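June 30, 2018

I want to write this before I sleep, because tomorrow I will already remember it in a simpler way than it was.

Today I visited the open day at Pedell. Hilde Van Damme had two tickets and her son did not want to go, so she called me last night. I said yes before I had found out where it was. It is far. We took the train and then a bus which stopped in front of a furniture store, and from there we walked along a road without a sidewalk. Hilde had the wrong shoes. I had the right shoes but no hat, and my neck is now red.

At the entrance they gave us a paper badge and a small program. The woman at the desk wrote my name correctly on the first try, which has happened to me perhaps twice in this country. The program said that Grisar, a company that makes cables, would speak at eleven, and that the hands would be shown after lunch. I had come for the hands. I sat through the cables.

I must be fair, the cables were more interesting than I expected. The speaker explained that a cable inside a joint is bent again and again in the same place, and that this is the place where it will break. He passed a broken one through the rows so we could feel it. I thought of my old sewing machine and the wire of its foot pedal, which I repaired with tape for years. I wanted to ask a question about this, but I needed too long to build the sentence in my head, and then the time was over.

Lunch was soup and bread. The soup cost nothing and the coffee cost 3 dollars. Hilde found this to be the wrong way around.

Then we were called in groups to the demonstration room. It is a small room and very white, and I had to blink when I came in from the corridor. I had imagined a big machine behind a fence, like in the factory where I worked when I was thirty. Instead there was a table of brown wood, like a table where a family could eat, and two black and silver hands over it.

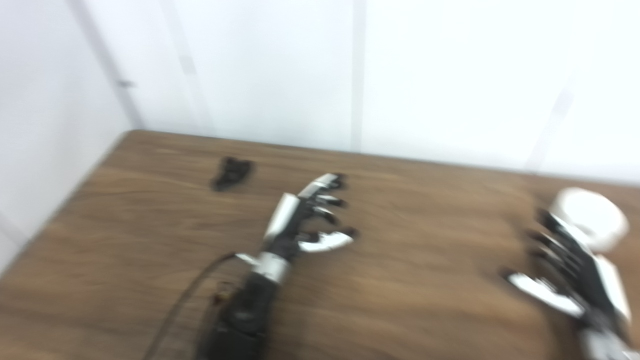

The hands at the table, Pedell open day. A little blurred.

What surprised me was the thumb. I had thought that the fingers would be the important part, but I could not stop looking at the thumb, which is bright and smooth like the inside of a shell, while the fingers are dark and full of joints. I looked down at my own thumb and I moved it. Hilde saw me doing it and she laughed, and then she did the same.

The young man who led the demonstration spoke softly and we had to stand close together to hear him. He said that the software is called Trultora and that the hands had practiced one kind of movement 2,000 times before it looked natural to him. A man from our group asked if they could peel a potato. The young man said no, not yet, maybe in August. I could not tell if he was joking. In my language we would have heard it in the voice, but in English I still miss this sometimes.

I asked my question this time. I had prepared it during the soup. I asked whether the hand knows how hard it presses. He was pleased with this question, I think, and he answered for a long time. What I understood is that it does not feel as we feel, it receives numbers, and somebody had to decide which numbers mean "too hard." I wrote on my program "who decides?" and underlined it. Hilde read it over my shoulder and said that at home it was always her mother.

We stayed 30 minutes in that room and I would have stayed longer, but the next group was already waiting in the corridor with their badges.

In the hall there were also tables from other firms. Cuadros had a game for the children, with a crane and three buckets, and a long line in front of it. Hilde wanted to try. I held her bag. She was beaten by a girl of maybe seven years, and she has spoken about it in the bus, in the train, and again on the telephone this evening.

I have thought during the whole way home about my father, who made window frames and could tell by touching whether a piece of wood had been planed by him or by his brother. I would have liked to ask him what he thinks of the numbers. He would probably have asked who made the table.

The program is in the kitchen drawer with the badge. I must buy cream for my neck, and give Hilde back the money for the bus.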